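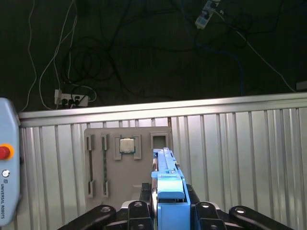 教科書内を検索　キーワードを入力　検索　詳細条件

第9章　電子記録を受け入れる

この章で学ぶこと

前章までは、紙の文書、図面、写真など、そのままの形で読める資料の受け入れと整理を扱った。本章からは電子記録に移る。電子記録とは、作成や利用にコンピュータを必要とする記録をいい、ワープロ文書、表計算のファイル、電子メール、業務データベース、デジタル写真などが含まれる。

本章では、電子記録が記録保存機関に届いてから保管庫に収まるまでの流れを順に見る。長期にわたって読める状態を保つための形式変換や移行計画は次章で扱うので、ここでは深く立ち入らない。受け入れの段階で何を確かめ、何を書き残しておくかが本章の中心になる。

学習にあたって、第3章「出所と原秩序」の内容を前提とする。忘れている場合は先に読み返しておくこと。章末の演習には、受入票の記入例を使うものがある。

9.1　紙の受け入れとどこが違うか

紙の文書を受け入れるとき、担当者は箱を開け、中身をおおまかに確認し、移管元の一覧と照らし合わせる。虫害やかびがあれば隔離し、なければ仮置きの棚に並べる。この時点で担当者は、中身がどのような文書であるかをかなりの程度まで知ることができる。表題があり、日付があり、誰かの書き込みがある。

電子記録の場合、届いたものを外から眺めても内容はほとんど分からない。同じ形の媒体に、会議録が一件だけ入っていることもあれば、ある課の十数年分の文書がすべて入っていることもある。媒体に貼られたラベルは手がかりになるが、書かれているのは媒体そのものの仕様であることが多く、中の記録については何も語らない。移管元の職員が手書きで加えた略号が唯一の情報だった、という例は珍しくない。

もうひとつの違いは、見る行為が記録に影響を与えうる点である。紙の簿冊を開いても、本文の文字は変わらない。一方、コンピュータに媒体を接続してファイルを開くと、設定によっては最終アクセス日時が書き換わる。ソフトウェアが自動的に一時ファイルを作ることもある。閲覧しただけのつもりでも、届いたときの状態が失われる場合がある。このため、電子記録の受け入れでは「まず写しを取り、写しのほうを調べる」という手順が基本となる。

さらに、電子記録では「原本」という語の意味が揺れる。紙であれば、署名や押印のある一通を原本と呼んで差し支えない場合が多い。電子記録は複製しても内容が劣化せず、どちらが先にあったかを内容だけから判定することは難しい。そこで、記録が真正であるかどうかは、内容とあわせて、誰がいつどのように扱ってきたかという来歴によって支えられる。受け入れ時の記述が重視されるのはこのためである。

9.2　届き方の類型

電子記録の届き方は、大きく二つに分けて考えると整理しやすい。

ひとつは、ネットワークを経由した移管である。移管元の文書管理システムから、あらかじめ取り決めた形式で記録が書き出され、保存機関の受付領域に送られる。件名や作成日、保存期間などの情報が一緒に付いてくるため、受け入れ後の作業は比較的軽い。ただし、取り決めができていることが前提であり、古い記録にはまず当てはまらない。

もうひとつは、媒体による移管である。光ディスク、磁気テープ、可搬型の記憶装置などに記録が入った状態で届く。個人文書や、すでに廃止された組織の記録では、この形が大半を占める。机の引き出しから出てきたディスクが封筒に入れて届くこともあれば、使われていたコンピュータが本体ごと持ち込まれることもある。

本体ごとの受け入れは手間がかかるが、利点もある。フォルダの構成、インストールされていたソフトウェア、利用者ごとの設定などが残っており、記録がどのような環境で作られていたかを調べる材料になる。作家や研究者の個人文書では、こうした環境そのものが研究の対象になることがある。

本体を受け入れた場合、多くの機関では電源を入れずに記憶装置を取り外し、別の機器で読み取る。起動すると基本ソフトが多数のファイルを書き換えるからである。取り外しの前には筐体の型番と製造番号を控え、どの位置にどの装置が取り付けられていたかを図か写真に残す。複数の装置が組になって働いている場合、位置が分からなくなると読み取りに支障が出る。

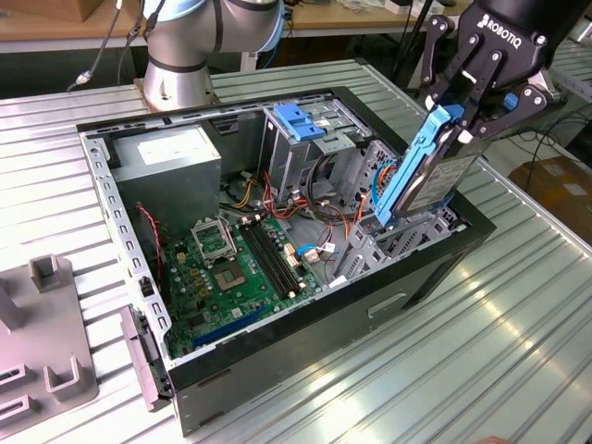 図9-1　側板を外したデスクトップ型コンピュータと、キャディに収めたハードディスク

記憶装置の取り付け方は機種によってさまざまである。ねじで直接固定するもの、キャディと呼ばれる枠にはめてから差し込むもの、基板に直接取り付けるものなどがある。枠や固定具は捨てずに装置と同じ袋に入れ、同じ番号を付けて保管する。後日、元の状態に戻す必要が生じたときに、代わりの部品が手に入るとは限らない。

9.3　受け入れの手順

以下は、中規模の公文書館を想定した標準的な手順である。機関によって名称や順序に違いがあるが、含まれる作業はおおむね共通している。

（1）事前協議
移管元と、対象となる記録の範囲、媒体の種類、おおよその容量、個人情報の有無を確認する。暗号化されている記録がある場合、解除の方法を必ずこの段階で聞いておく。担当者が異動したあとでは、分かる人がいなくなることがある。

（2）受領と番号付け
届いた媒体に受入番号を付ける。媒体の表面に直接書き込むことは避け、袋や箱に付す。一点の媒体に一つの番号を与えるのが原則で、組になったものは枝番号で表す。

（3）外観の確認
割れ、変形、汚れ、さびの有無を見て受入票に記入する。判断に迷う場合は「不明」と書いてよい。推測で「異常なし」と書くことは、空欄より悪い結果を招く。

（4）書き込みの防止
読み取りに使う機器の側で、媒体への書き込みができない状態にする。専用の装置を間に挟む方法と、ソフトウェアの設定による方法がある。設定による方法は手軽だが、設定の誤りに気づきにくいので、作業の前に試験用の媒体で確かめる。

（5）複製の作成
媒体全体をそのまま写し取る場合と、必要なファイルだけを写し取る場合がある。前者では削除済みのファイルの痕跡まで含まれることになり、移管元が渡すつもりのなかった情報が混じる可能性がある。どちらを選ぶかは事前協議で決め、受入票に残す。

（6）照合
複製が元と一致していることを、チェックサムを用いて確かめる。チェックサムとは、ファイルの内容から一定の計算で求める短い文字列で、内容が一か所でも変われば、実用上は異なる値になると考えてよい。求めた値は複製とは別の場所にも保存し、以後の定期点検に用いる。

（7）検疫
不正なプログラムの検査を行う。受け入れの直後と、一定の期間を置いたあとの2回行う機関が多い。検査に用いる定義が後から更新され、最初の検査では見つからなかったものが見つかることがあるためである。その間、複製はほかの資料から切り離した領域に置く。

（8）仮目録の作成
ファイルの一覧を出力し、件数、形式の内訳、最も古い日付と最も新しい日付をまとめる。ここでの日付はあくまで機械的に記録されたものであり、文書の作成日と一致するとは限らない。

以上が済んだ時点で、移管元に受領の通知を出す。通知を出すまでは、移管元に手元の記録を消去しないよう依頼しておく。

9.4　事例：ギルホルム市文書館

ギルホルム市文書館は、港湾局の廃止にともない、同局の電子記録をまとめて引き取った。届いた媒体は205点で、光ディスクと可搬型の記憶装置が混在していた。移管元の一覧に載っていたのはそのうちの一部で、残りは局の倉庫を片付ける過程で出てきたものである。

受け入れを担当したシグネ・ニゴールは、まず一覧にある媒体とない媒体を分け、後者にも同じ形式の受入番号を与えた。番号の体系を分けると、後で一覧の誤りが見つかったときに付け替えが必要になると考えたからである。この判断は後に役立った。一覧の側に同じ媒体を二重に数えた行があり、照合をやり直すことになったが、受入番号はそのまま使うことができた。

困難だったのは、係留料の計算に使われていた業務ソフト「ピルトゥレッティ」の記録である。データは独自の形式で保存されており、市販のソフトウェアでは開けなかった。開発元のトレルネオ社は保守をすでに終えていたが、形式の仕様書の写しが局の契約書類に綴じ込まれていた。契約書類は紙の簿冊として別の経路で移管されていたため、電子記録の担当者が存在を知ったのは複製作業が終わったあとだった。仕様書をもとに読み出したところ、693件の係留記録が確認された。

この事例から学べるのは、電子記録と紙の記録を別々に扱うと、互いに説明し合うはずの資料が離れてしまうということである。仕様書、操作手引、担当者間の引き継ぎメモは、多くの場合紙で残っている。事前協議では、電子記録の一覧とあわせて、関連する紙の資料の所在も尋ねておきたい。

なお、同館では複製の作業を午前中に開始し、容量の大きい媒体は16時以降に始めないことにしている。途中で異常が起きたとき、職員がいる時間内に対応するためである。

9.5　受入票に何を書くか

受入票は、記録がどのように扱われてきたかを後の職員や利用者に伝える文書である。書式は機関ごとに異なるが、少なくとも、受入番号、移管元、受領した者の氏名、媒体の種類と状態、複製の方法、使用した機器とソフトウェアの名称および版、照合の結果は欠かせない。

川口航平は、パラシオス文庫の個人文書を整理した際の報告で、失敗した作業の記録に一節を割いている。ある光ディスクは最初の機器では読めず、別の機器に替えると読めた。受入票には成功した結果だけが書かれることが多いが、それでは次に同じ種類の媒体が届いたときに、また一から試すことになる。川口は、読めなかった機器の名称、表示されたエラーの文言、試した順序を書き残すことを勧めている。

記入にあたっては、事実と推測を分けて書く。「ラベルに『会計』とある」は事実であり、「会計係の媒体である」は推測である。推測を書いてはならないという意味ではないが、根拠を添え、推測であることが読んで分かるようにする。

訂正の方法も決めておく。誤りを見つけたときに元の記述を消して上書きすると、いつ何が変わったのかが追えなくなる。紙の受入票であれば二重線で消し、訂正者と日付を添える。電子的な受入票であれば、変更の履歴が残る仕組みを用いる。

9.6　用語の整理

来歴　記録が作成されてから現在に至るまでの、保管と取り扱いの経過。第3章で扱った出所の概念と重なるが、本章では受け入れ前後の操作の履歴を含めて用いる。

ディスクイメージ　記憶媒体の内容を、ファイルの並びや空き領域も含めて一つのファイルに写し取ったもの。

チェックサム　データの同一性を確かめるために計算によって求める値。計算の方法が複数あるため、値とともに方法の名称を記録する。

検疫　受け入れた電子記録を一定期間隔離し、不正なプログラムの有無を調べること。

受入票　受け入れに関する事項を記した文書。台帳を兼ねる機関もある。

予習のための問い

次節に進む前に、自分の手元にある古い記憶媒体を一つ選び、外側から読み取れる情報だけで受入票を作成してみること。中身は開かない。書けた項目と書けなかった項目を分け、書けなかったものについて、誰に尋ねれば分かるかを余白に記しておく。9.7節では、この票を使って事前協議の質問項目を組み立てる。

最終更新：3月

関連する章
第3章　出所と原秩序
第8章　写真と図面の整理
第10章　形式の変換と移行計画
付録B　受入票の記入例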